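COMUNICADO DE IMPRENSA
Outubro

Dridach abre a bibliotecas e escolas o programa Pletier, em que as tarefas se ensinam ao robô com as próprias mãos

É com muita alegria, e depois de bastantes meses de trabalho paciente, que a Dridach anuncia a abertura do programa Pletier a parceiros de fora da casa. O conjunto reúne já 2.000 demonstrações de tarefas domésticas simples, todas feitas por pessoas com uma garra em cada mão, sem comandos nem linhas de código pelo meio.

Arrumar uma prateleira parece coisa pouca. Quem o faz todos os dias em casa nem pensa no ângulo do pulso ou no momento em que abre os dedos, e é esse saber, tão difícil de pôr por escrito, que queremos guardar e passar às máquinas. 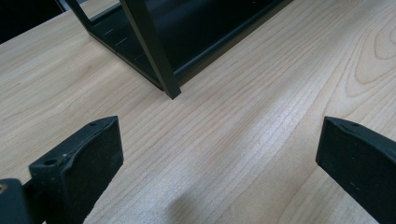

Por isso pedimos a quem demonstra que trabalhe ao seu ritmo, que hesite quando tiver de hesitar e que repita a tarefa como lhe sair melhor. Das sessões deste ano, 773 foram dedicadas a estantes e pequenos recipientes, com o objeto de partida em posições sempre diferentes.

"Passei anos a programar trajetórias ponto a ponto e confesso que me custou largar o hábito", conta Kazimír Kolář, responsável técnico do Pletier. "Depois peguei nas garras, arrumei uma mesa inteira e percebi que tinha explicado mais ao robô numa tarde do que num mês de trabalho ao teclado." 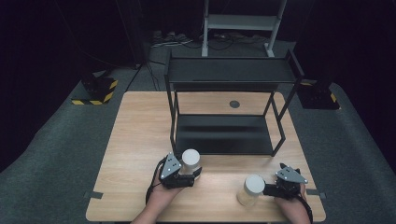 Demonstração com duas garras de mão, junto a uma estante preta de dois níveis. Foto: Dridach

Nesta nova fase, a Dridach vai emprestar até 241 pares de garras Vuva, acompanhados do programa de gravação Hao e de uma formação inicial gratuita. Não é preciso ter experiência em robótica, e teremos muito gosto em receber candidaturas de grupos pequenos.

"Cada pessoa arruma à sua maneira, e queremos essa variedade toda", acrescenta Ashton Katene, que coordena as parcerias.

As candidaturas estão abertas até ao final de outubro, através do formulário na página do programa Pletier.

Sobre a Dridach
A Dridach desenvolve ferramentas para o ensino de robôs por demonstração e teleoperação.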